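Food and Society | Chapter 4

How the Market Came to Town

Think about the last thing you ate. Who grew it, who carried it, and who decided what it should cost? You could spend a whole term on those three questions and still have plenty left to ask, and that is what makes the history of markets such a joy to study. Almost everything people have cared about passes through them at some point - hunger, fashion, gossip, law, religion, and of course money.

We begin in the river town of Orent, which had a weekly market long before it had a proper bridge. Farmers from the Lillska valley set out in the dark and brought their goods across by flat boat. In a dry March the river ran so low that the boats stuck, and prices in the square could double by noon. The town clerk wrote all of this down, bless him, along with the weather and the name of anyone caught using a false weight. His books run to 3,512 entries, and we shall dip into them again and again.

One of the first people to read them closely was Cuiping Kang. She had gone looking for tax records and found quarrels instead: a baker who swore his loaves had shrunk in the oven, two sisters who fought over the same pitch for 12 years, a cheese seller fined for shouting during a funeral. Her point, which we will take up in section 4.2, is that rules tell us what people were doing. A town does not ban the selling of eels from church steps unless somebody has been selling eels from church steps!

The nearby port of Stovura grew up quite differently. It had deep water, rich merchants and a covered hall that could hold up to 4,000 people on a feast day. Damir Pavlović has argued that the hall changed how people shopped, as buyers could now walk slowly, compare, and come back. Zeyu Lü disagrees, and you will read both of them in section 4.3 and make up your own mind.
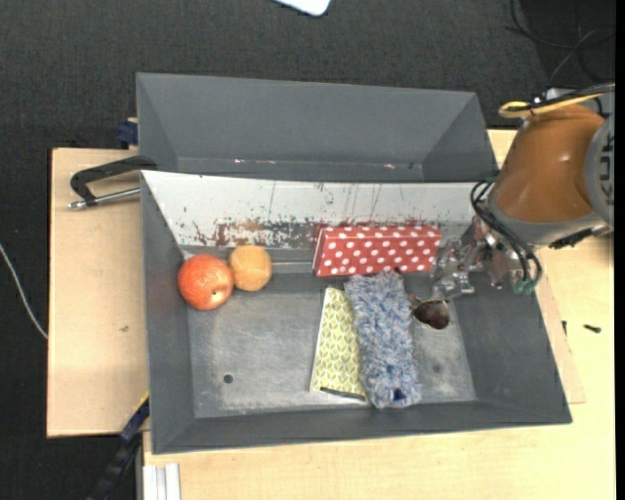 Reading time: 12 minutes

Fruit deserves a special word before we start. It bruises and it spoils, so a fruit seller has always had to think faster than a grain seller. Grain can wait for a better price. A ripe pear cannot. Much of what we now call market law began with goods like these, in small arguments over who should bear the loss when a load went soft on the road.

As you read, keep a list of every person who handles the goods between field and kitchen. It will be longer than you expect, and you will need it for the exercise on carriers and porters in section 4.5.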